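Arvid Dalen
@arviddalen
June 12, 2018

Thread on the grip fault we chased at Fondgate this spring. Short version: the jaws reported closed when they were open. Longer version follows, with the parts I would want if I had the same gripper.

2/ Setup. Hand-held gripper, two fingers, one motor, one lead screw. Jaw width is computed from motor counts. There is no sensor on the fingers themselves. Remember that for later.

3/ Symptom: during a run of pick trials the log showed a jaw width of 2 mm with the fingers standing wide open. No error code. The controller was satisfied. The operator was not, and pressed stop.

4/ First suspect was the cable, as always. We flexed it, swapped it, and ran 50 open-close cycles on the bench with nothing in the jaws. Zero faults. I wrote "cable, probably" in the log, which I now regret.

5/ Second suspect was firmware. Lutitz had shipped an update the week before. Rolled it back and ran again. Fault came back at cycle 745. So the firmware was fine and our 50-cycle test was far too short.

6/ After that we left the jaws open over a plain white surface and compared the logged width with a caliper reading after every block of cycles. Dull work. It took most of two shifts.

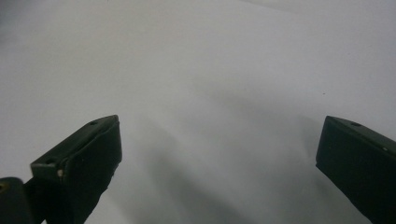

7/ The error grew in steps. It would hold steady for a long stretch, then jump by the same amount each time. Steady drift would have pointed to wear or temperature. Equal jumps point to something slipping by a fixed pitch.

8/ It was the coupling between motor and screw. The set screw had backed out far enough for the hub to ride over the flat on the shaft under load. The motor turned and counted. The screw stayed where it was.

9/ Why the first bench test passed: no load. With nothing between the fingers the coupling never saw enough torque to slip. Test under the load you run at. We have that in our own procedure and skipped it.

10/ The safety side. A false "closed" is worse than a dead gripper. Downstream logic takes it as permission to lift. On this tool the result is a dropped part. On the big cell at Jerkcombe, same coupling, the part is heavy and there is a walkway beside it.

11/ Jerkcombe was stopped the same afternoon and checked. One coupling there was loose by a quarter turn. It had not slipped as far as we can tell from the logs. It was replaced anyway.

12/ Fixes, in the order we did them. Set screws out, threads cleaned, medium-strength threadlocker, torqued, paint mark across screw and hub. If the mark is broken, the tool comes off the line.

13/ Then software. The controller now drives to the open hard stop every 80 cycles and compares the count with the stored value. Any mismatch over the limit latches a fault that has to be cleared by hand. Cost is about a second per check.

14/ Neither of these is a real fix. The real fix is position feedback on the finger side of the coupling. I have asked for it. Quote expected by October.

15/ Someone asked if motor current would have caught it. Partly. The slip shows up as a short dip if you sample fast enough. We were logging too slowly to see it. That has been changed too.

16/ If you have the Chow coupling with a single set screw, put a wrench on it before your next shift. If it turns at all, treat every logged width since the last check as suspect.

17/ Cycle logs and the comparison script are in the shared folder. Column four is caliper width in mm. Ignore column five, I mislabeled it.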